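**Flenex presenta un método para que un robot de dos manos mueva muebles junto a una persona**

10 Sep 2023 -- El laboratorio de robótica Flenex publica hoy los resultados de Plirno, un método de aprendizaje por imitación para el transporte compartido de objetos grandes. El trabajo, firmado por Huiling Xue, estudia cómo un robot con dos manos de varios dedos puede sujetar un extremo de una mesa mientras una persona se ocupa del otro.

El método parte de 2.900 demostraciones grabadas en viviendas, con 29 muebles distintos. A diferencia de la versión anterior, que fijaba de antemano los puntos de agarre, Plirno decide dónde apoyar los dedos a partir de la vista desde la cabeza y corrige la presión cuando cambia la carga. No hay comunicación verbal entre las dos partes: el sistema se guía por las manos de la otra persona y por la inclinación del tablero.

Las pruebas con mesas ligeras de tablero liso fueron las más largas de la serie, por la dificultad de sujetar un borde fino sin que resbale.

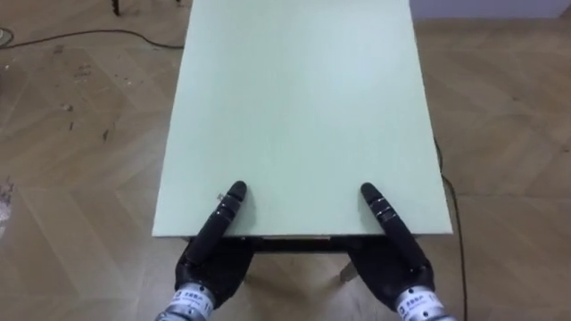
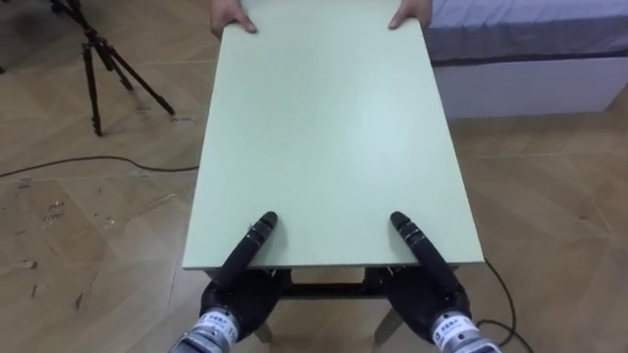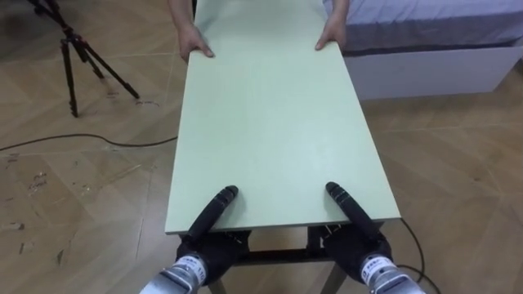
Manos del robot en el borde cercano de una mesa de tablero verde claro.

Ruoxi Bai considera que el resultado es útil pero pide cautela: a su juicio, falta saber qué ocurre cuando la persona cambia de dirección sin avisar, y 1.000 ensayos en interiores ordenados no bastan para responderlo. También echa en falta una comparación con controladores clásicos de fuerza, que en tareas de este tipo siguen siendo difíciles de superar.

El equipo reconoce ambos límites. Los 1.000 ensayos de evaluación se hicieron en nueve viviendas, todas con suelo plano, y no incluyen escaleras ni umbrales. La comparación con control de fuerza está en marcha y se publicará en mayo -- junto con los datos de entrenamiento y el código.

El artículo completo y las tablas por tipo de mueble pueden solicitarse al servicio de prensa de Flenex.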